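Setting up the table before a run

Read this before you touch the enable switch. Sudheer Chacko wrote the first version after the Pirkness demo, and the soup has mostly come out of the cable tray.

1. Push bowls and plates out to the edges. The middle belongs to the arm.
2. Open the fingers fully, with nothing between them, before you home.
3. Leave the tape on the table alone. It may look like litter to you.

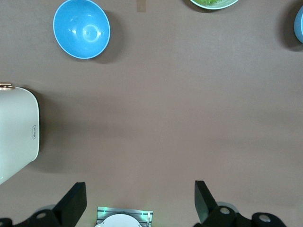
Start position: fingers open, middle of the table clear.

4. Set the speed cap to 17 percent for the first 3 passes. You may feel this is slow. Feel it quietly, from behind the line.
5. Keep hands off the table while the arm is enabled, even to rescue lettuce.
6. Sign the log with your own name. Ivone Trindade can't have run the Flavness shift and the Poltley shift at once.

Questions go to Prakash Namboodiri, preferably before the run.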